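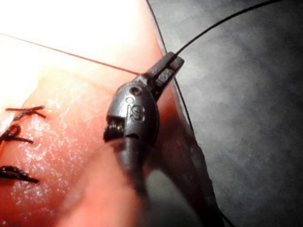
Section 5. Wet Practice Pads: Setting Up, Use and Storage

The Uralon wet practice pad is a soft, glossy sheet used for handling drills at the bench. It marks easily and dries out if it is left uncovered. Read this section through once before opening a new pad.

5.1 What you need

One pad, still sealed
The Rengifo bench tray and its drip liner
A spray bottle filled with clean water
Lint-free wipes
The backing sheet supplied with the tray

5.2 Setting up

1. Wipe the tray and let it dry. Grit left on the tray will press up through the pad and show as small bumps.
2. Lay the drip liner in the tray with the textured side down.
3. Stand the backing sheet in the slot along the far side of the tray.
4. Cut the pouch along the printed line. Do not use a blade longer than the line, and keep the tip away from the pad.
5. Slide the pad out onto the liner. Support it with both hands. Do not lift it by a corner.
6. Mist the surface until it has an even shine. Tilt the tray and pour off any water that pools.
7. Leave the pad to settle for 5 minutes before the first drill.

Note: Color varies between pads and within the same pad. This does not affect how the material behaves.

5.3 During use

1. Close the jaws before bringing the instrument in over the pad, and open them only when the tip is where you want it.
2. Pick up a shallow fold. A deep bite tears the top layer.
3. Release fully before moving away. Dragging a partly closed jaw leaves a groove that will not close up.
4. Mist again when the shine starts to go dull — under strong lamps this can be well before the end of a session.
5. Turn the pad when one area is worn. Each pad has 2 usable sides.

Caution: Do not rest the instrument on the pad between drills. The weight of the shaft leaves a dent.

Caution: Practice pads are for training only. Instruments used on them must be kept apart from instruments meant for clinical use.

5.4 Cleaning and storage

1. Rinse the pad under cool running water. Do not use soap or alcohol.
2. Blot with a lint-free wipe. Do not rub.
3. Place the pad in its storage box with a spoonful of water and close the lid.
4. Wipe the jaws and the joint of the instrument before residue dries in the recesses. Follow the instrument maker's own cleaning instructions for everything else.
5. Wash the liner and hang it up to dry.

Store closed boxes flat, out of direct sun. Do not freeze.

Replacement pads are order number 153. Liners are order number 1087. Both are shipped from the Diltatthorpe warehouse.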